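I keep my Makori word slips on the kitchen table, and after 3 years I've picked up a few habits. Write one word per index card, in pencil, with the speaker's initials in the corner - you will mix them up otherwise. Stand the cards in a bread tin (mine holds about 500) and sort by meaning first, sound second. Hugo Joly sorts by sound first and we still argue over it!

For smudgy old cards, a white eraser and a soft brush do fine.

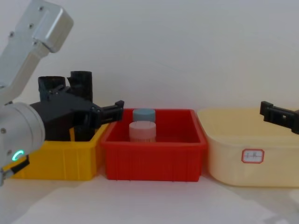
Oh, and don't laminate anything! You'll want to change that vowel by September, believe me. I use a binder clip for each cognate set and a sticky note for my guesses.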